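Pre-run checklist for the rack handling sim, with my comments
Filled in by: Anderson Rocha
Date: 19/06/2018
Run set: Grurell, second batch (1,187 episodes planned)
Reviewer: Rozália Trnka

Okay, same deal as last time. Status first, then me rambling. If an item says HOLD, please don't launch anything until I've cleared it, even if the queue is sitting there looking lonely.

1. Scene file loads without warnings
Status: OK
One leftover message about a missing texture path from the Mostby import. It's harmless (I checked twice) and I left it alone so that our logs still match the first batch.

2. Random seeds written to the run log
Status: OK
Rozália, you were right, the old script wrote the seed after the reset and we could never replay a bad episode properly. It writes it before the reset now. I replayed 3 episodes and got the same joint traces each time, down to the last digit!

3. Lighting randomization switched on
Status: OK, with a grumble
It's on, and the shadows get pretty dramatic at the low sun angles. I'd like to keep them. The whole point of the method is that the pose estimator learns to trust the geometry of the grid and quits leaning on brightness, and we won't learn much about that with nice flat office light. If the Ranbridge folks complain that their baseline falls apart on these, well, that's sort of a result too.

4. Collision meshes match visual meshes
Status: OK after fix
The rack was using a solid box for collisions, fine for grasping from the sides but useless the moment anything has to go into a cell. Swapped in the proper mesh with the openings. Physics is slower now, and I can live with that.

5. Joint limits and speed caps
Status: OK
Caps are the same in sim as on the real arm. Please leave them that way, I know it's tempting to crank them up overnight. We did that in December and ended up with a policy that looked brilliant on screen and tripped the protective stop over and over in the lab.

6. Emergency stop signal passed through to the controller
Status: OK
Yes, I test this in simulation too. The stop message takes the same route through the Heiskanen bridge as it does on hardware, so if it gets dropped here it'll get dropped there. Sent it mid-lift, mid-approach and while idle. The arm froze all three times.

7. Gripper force limit
Status: HOLD, then OK
I found the limit set to the value for the old metal block. Way too much squeeze for a thin rack. Turned it down and reran the lift test, and it's happy. Whoever copies this config next: check the force line FIRST.

8. Grasp pose at the hold point
Status: OK
One finger on each side rail, rack upright, grid open to the view. I look for the black contact areas meeting the rails and for the fingers staying out of the cells, and I'm satisfied on both counts. The blue outline on the perforated board runs partly behind the rack from this viewpoint, so the estimator has to cope with a target it only half sees. That's the hard case we want plenty of.

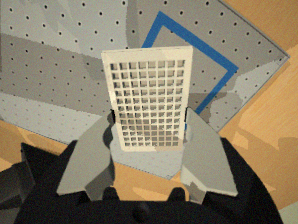 9. Slip check during transport
Status: OPEN
I've only done the short move. The long one still needs the wrist rotation in it, and I'm waiting on Rozália's updated friction numbers before I bother. Don't sign this off for me!

10. Disk space and log rotation
Status: OK
Room for some 3,000 episodes at current settings. We're well under that. Rotation kicks in every 1,000 and I made sure it keeps the failed runs, which are the ones I want to stare at.

11. Success criterion agreed in writing
Status: OK
Rack inside the outline, upright, released, gripper clear. A rack that's leaning on a finger doesn't count as placed, sorry.

Left to do before launch: item 9, and Rozália's initials next to item 7.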